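Talavera Lunch Club
Progress report to the Climari Fund
Sunday, September 20, 2020

Summary

The grant has paid for the first two stages of the work: refitting the kitchen at Talavera Hall and restarting the weekly lunches as a delivery service. Both are now done. The third stage, eating together in the hall, is on hold until the rules on indoor gatherings allow it.

Meals

We delivered 928 meals in the period covered by this report. The target in our application was 300, but that was set when we expected most people to come to the hall. Demand was highest in the first weeks and has since settled. Soup and a hot main course have gone down well. The cold option was dropped after a month, as few people chose it.

Containers were a problem early on. The first batch leaked when stacked, so we changed supplier to Plokix, whose tubs have a tighter lid and fit the delivery bags two deep. They cost more, and this shows in the spending below.

Kitchen

The old sink and both wall cupboards have been replaced. The new extractor was fitted by Fluvura, who had to come back to seal the duct where it passes through the outside wall. That was covered by the original price. The hand-wash basin still needs a thermostatic tap, which is on order.

We have also begun putting together tableware for when the lunches return to the hall – cutlery, chopsticks for the noodle days, and woven mats in a light blue-green.

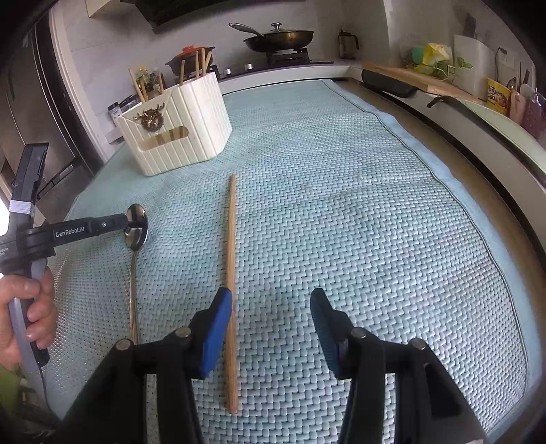 Spending

We have spent £1,784 on containers, bags and small equipment. This is over the budget line, mainly because of the change of tubs. Fuel claims came in lower than planned, as most drivers live near their rounds, and we ask to move the unspent part of that line across to cover the difference. The building work was within budget.

Next steps

Deliveries will carry on every week until the end of December. We will fit the tap, finish the food hygiene training for 2 new cooks and ask everyone on the list whether they would come back to the hall or prefer to stay on delivery. The answers will be sent to you with the final accounts.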